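Work, Technology and the Shop Floor
Week 7 notes: What the fridge door teaches us
Aidan Cronin
Revised 15 February 2025

Read these before the tutorial, preferably not during it. The Keogh chapter on task analysis is still the set reading, and people who skipped it last week were easier to spot than they imagine.

1. Where we left off

Last week we looked at the Kallus warehouse, where the machines went in behind a fence and the staff stayed on the other side of it. Everybody knew where they stood, because there was yellow paint on the floor telling them. This week's case is harder to draw a line around. Greruvance runs a central kitchen that prepares meals for aged care homes, and it has been trialling a robot arm with a five-fingered hand for fetching and restocking. The arm works in the same room as the kitchen hands, at the same benches and the same fridges.

The trial was sold to management under the name Holero, which sounds like a breakfast cereal. The pitch was simple enough. Kitchen hands spend a good deal of the shift walking to cold storage and back, and a machine could do the walking while the people did the cooking. You'll notice that the pitch treats walking to the fridge as dead time. Hold that thought until section 3.

2. The task as written and the task as done

The job description for a kitchen hand at Greruvance gives stock retrieval one line: "Retrieve chilled items as required." Seven years ago I'd have read that and moved on to something that looked more interesting. Then I watched people do it.

A person going to the fridge opens the door with an elbow if their hands are full. They see that the yoghurt is running low and mention it to whoever does the ordering. They shift the older milk to the front. They notice the seal isn't gripping properly and lean on the door till it does. Then they come back with the item they went for, or with a different one because the first looked a bit ordinary. None of this is in the one line, and all of it is work.

Automating the line means somebody has to write the rest down. In the first month of the trial the project team logged 1,141 separate retrievals by the kitchen hands, with notes on what else happened along the way. It's a wonderful document and almost unreadable. My favourite entry says, in full, "Got butter. Had a word to the door." 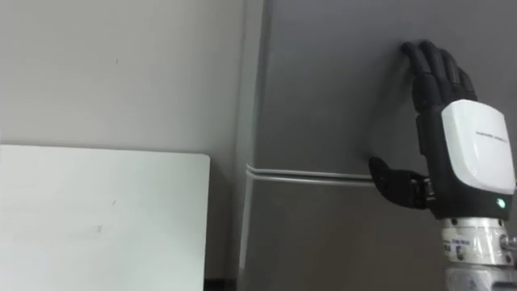 Figure 1. Robotic hand, fingers open, at the refrigerator doors.

For our purposes, the fridge door is a good place to slow down. The designers at first treated opening it as a solved problem, on the grounds that toddlers manage it. A person adjusts pull, angle and footing without giving it a thought, and can't tell you afterwards what they did. This is the tacit knowledge problem from week 2. The staff were asked to explain how they opened a fridge, and several took the question as a comment on their intelligence.

3. What changed for the kitchen hands

Three groups of changes came out of the interviews. I've put them in the order people raised them, which wasn't the order management expected.

Pace. With fetching handed over for part of the shift, bench work became continuous. On paper that's a gain. In practice the walk to the fridge had been where people stretched their backs, cooled off and caught up on whose daughter had got her licence. One worker told us she had never been so efficient or so bored.

Looking after the machine. Somebody has to keep the path clear, put things back on the shelf where the arm expects them and call for help when it stops. At the beginning this belonged to no one's job description, so it fell to the two most patient people on the shift. By October it had a title (cell attendant) and still had no extra pay. The union delegate had views on this, and they're in the reader.

Say. The kitchen hands weren't consulted about which tasks went to the arm. When they were finally asked, they nominated the pot wash and the bins, more or less unanimously. The fridge was nowhere on their list. Compare this with Kallus, where the packers were asked early and the consultant then ignored them, a different route to the same spot.

4. Terms you should be able to use

Residual work: the tasks left to people once the machine has taken the bits it can handle. Often described as "higher value", usually by someone who isn't doing them.

Articulation work: the fitting-together that keeps a job running and never appears on a roster.

Deskilling: a real thing, and also a word students reach for too quickly. Ask which skill, whose, and whether anybody was paying for it in the first place.

5. For the tutorial

Come in groups of four. Each group picks a task one of you has been paid to do and writes it up twice, once as the job ad would have it and once as it's done at the end of a double shift. Then mark which parts you'd hand to a machine and which parts your old boss would. Where the two lists disagree, be ready to argue.

One page, typed. Last year's group on café milk handed in nearly seven, and I read every one of them.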